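Home Posts Paths Archive Contact
Search this blog... Go

Notes on the concrete path at Drernley

14 March 2024

I have walked the Drernley path most weeks since January, mainly to see how the surface is getting through the cold months. The length I cover is 3039 meters out and back. It is concrete throughout, wide enough for two bikes to pass a walker, with a bend at one end and a railed stretch at the other.

The concrete on two parts of the route, under heavy cloud at the bend:
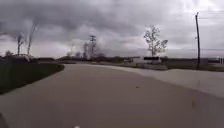
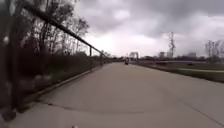 Surface

At the bend the path is in good shape. The slabs meet at a faint seam and there are some slightly lighter patches near it. I put the patches down to curing differences and have not looked into it further. The surface is smooth, and debris was limited to one dark speck near the middle. The grass on the left is mown up to the slab in a clean line. On older paths the turf creeps over the edge and holds water, and you lose usable width every year.

The railed stretch is more weathered. It has scuffs and darker patches, and a thin, irregular crack runs more or less straight across the path, with a slight sag in the middle of its line. I read it as the break between two sections. A saw-cut joint would be straight. There is also a faint diagonal seam on the right side, and I don't have an explanation for that one. My old notes from the Vorkine towpath mention a similar diagonal, where the cause was a pour done in two stages.

I did not measure the crack. A feeler gauge is on the list for next time. For walking, it makes no difference. On small hard wheels (scooters, luggage, the cheaper kind of stroller) you would probably notice it.

Railing and curb

The railing has a dark metal tube as its top rail, parallel to the path, with a raised concrete curb at its base. I like a curb here. It keeps wheels off the posts, and it stops leaf litter from working its way out of the brush and onto the concrete. The brush behind the rail is dense and mostly leafless at the moment. It will need cutting back once it fills in.

I would still like to know the post spacing. My pacing gave two different answers on two different days, so neither is going in the log.

Landmarks

For anyone logging distances, the wooden utility pole with the crossarms works as a sighting point when you approach the bend. The long white building just past it also works, and it is easier to pick out in poor light. I use the pole. From my start mark to the bend I get 1384 meters on the wheel, which is an Avadico and reads nearly 2 meters long over that distance. I have left the figure uncorrected so that it matches the earlier entries.

Still to do

Replace the rubber on the measuring wheel. Tănase stocks the tire but not the axle clip, and the clip is what wears.

Recheck the crack after the next hard frost.

Walk the last 40 meters beyond the bend, which I have skipped on every visit so far for lack of time.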